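Juron Steckalbum für Briefe und Ganzsachen, 30 Blatt

Artikelnummer 748, lieferbar, Farbe Dunkelgrün oder Weinrot

Wer bei mir schon länger Ganzsachen kauft, kennt das Gejammer: Die Markenalben sind alle wunderbar, aber sobald ein Brief etwas größer ist als die üblichen Umschläge, guckt oben eine Ecke raus, und genau die ist nach zwei Tauschtagen geknickt. Ich hab mir das jahrelang schöngeredet und meine osmanischen Briefe in Klarsichthüllen aus dem Bürobedarf gesteckt (ja, ich weiß, bitte keine Mails). Dann kam Tarek Tahiri mit seinem Juron auf die Börse, und seitdem hab ich selbst vier davon im Regal.

Das Album hat 30 Blatt mit jeweils 2 Taschen, quer übereinander. Die Folie ist weichmacherfrei und glasklar, man kann also auch die Rückseite mit den Ankunftsstempeln lesen, ohne alles herauszuziehen. Zwischen den Taschen liegt kein schwarzer Karton! Den gibt es als Einlage dazu, wer ihn mag. Ich mag ihn nur bei hellen Umschlägen, bei den bräunlichen frisst er mir die Farbe weg.

Die Ringmechanik kommt von Demirtaş und schließt satt. Beim ersten Muster war sie noch etwas hakelig, das haben die bei Juron inzwischen geändert. Wer ein Album vom März oder früher hat und sich ärgert: schreibt mir, ich hab noch Ersatzmechaniken in der Schublade liegen. 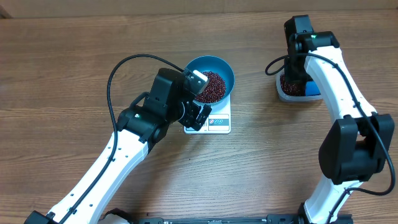

Kleine dunkelrote Bohnen auf dem Holztisch

Zum Einsortieren noch ein Tipp von Naima Hegazy, die ihre ganze Sammlung Ägypten-Inlandspost umgesteckt hat: erst alle Briefe nach Höhe stapeln, dann stecken. Klingt pingelig, spart aber einen halben Abend. Und die Taschen am Anfang einmal mit dem Falzbein öffnen, neue Folie klebt gern ein bisschen zusammen.

Passt der Schuber von Bunar? Werde ich ständig gefragt. Ja, passt, aber stramm, und wenn ihr alle Taschen doppelt belegt, wird es nichts mehr. Dann lieber den breiteren von Womex nehmen, der ist zwar nur in Schwarz zu haben, hat dafür eine Griffmulde.

Format außen: etwas größer als ein A4-Ordner, also vorher bitte das Regalbrett ausmessen. Nachfüllblätter gibt es im Päckchen zu 13 Stück (krumme Zahl, fragt mich nicht), den schwarzen Karton einzeln.

Versand geht normalerweise am nächsten Werktag raus, gut gepolstert. Abholen könnt ihr auch, dann vorher kurz anrufen. Wenn ich nicht da bin, geht Doaa Metwally ans Telefon und legt euch das Album zurück.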